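4. Setting Up a Reading Page

A reading page in Jistum holds one poem, its audio track and up to three pictures. Create the page before you upload any sound files.

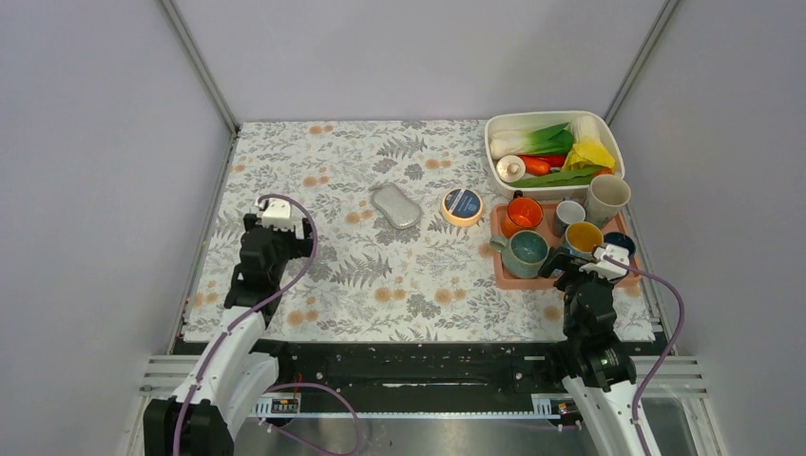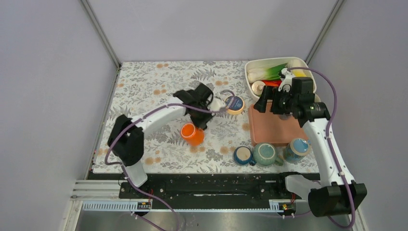
Fern and blossom print tablecloth, two views.

1. Open the Poems tab and select New Reading.
2. Paste the text of the poem. Line breaks and indents are kept as typed.
3. Choose a stanza gap of 2 or 3 lines. The default is 2.
4. Select Add Audio and pick your file.
5. Press Play, then tap the space bar at the start of each line to set the timing marks.
6. Select Save Draft.

Note: Lines longer than 83 characters wrap on small screens. The wrapped part is indented so that readers can tell it from a new line.

Note: For a poem in two languages, turn on Facing Text before step 5. Timing marks follow the left column only.

Caution: Replacing the audio file erases all timing marks. Export them first from the File menu — they can be loaded again if the new recording keeps the same pace.

To publish the draft, go to Section 5.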